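Coltden Linen Swap, minutes, 2024-04-18

I'm doing the notes again, so forgive the spelling! We met in the back room at Cowie and got going once the kettle had boiled.

Old business
The January minutes were fine. We still owe Foremine $20 for the folding racks (I'll drop it off, I promise).

Table linens
The Distiritz shop wants 16 folded pieces for its spring shelf, and we all said yes, pretty much at once. Long talk about folding in thirds or in quarters. Thirds won, but only for the bigger cloths.

Patterned fabrics
I got carried away here because I love the red-and-white one with the little zigzags and the pale lacy seam. It needs smoothing out on the green mat before anyone folds it. Agreed to keep it out of the Distiritz pile for now.
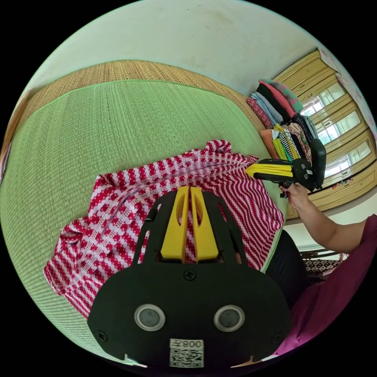
Mats and storage
The green mat and the tan one stay down on the floor side of the room. 2 more bins would help, so I'm asking at Foremine.

Next time
Same room, bring your own scissors.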